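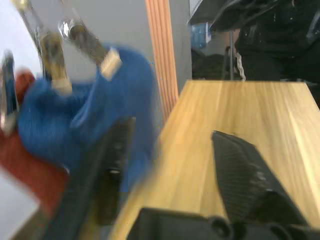 What is interest?

When you borrow a library book, you give back the same book. When you borrow money from a bank, you give back the money and a bit more. The bit more is called interest. It is the price of using money that belongs to someone else.

Say Anong wants a bike that costs $52 and she only has $42. Her uncle Wiroj lends her the other $10. He is family, so he asks for $10 back. A bank would ask for $10 plus interest.

How is it worked out?

Interest is usually a percentage. Per cent means "out of 100". If you borrow $100 for one year at 5 per cent, you owe $105 at the end of the year. If you keep the money for two years and pay nothing back, the bank charges interest on the $105 as well. Now you owe $110.25. This is called compound interest – interest on top of interest.

Can interest go the other way?

Yes. When you put money in a savings account, the bank is borrowing from you, so the bank pays you. The rate is nearly always lower than the rate it charges borrowers. The gap between the two is one of the ways a bank makes money.

Words to know

Lender – the person or bank that gives the money.
Borrower – the person who gets it and has to pay it back.
Principal – the amount borrowed, before any interest.

Try it

You borrow $23 from the Bank of Bumgate for one year. The rate is 10 per cent. How much interest will you pay? (Ten per cent of $23 is $2.30.) What is the total you pay back?

Last updated: January

More money pages
What is a budget?
Why do coins have different sizes?
How does a bank card work?
Needs and wants

Contact us | © Clilto Kids | Back to top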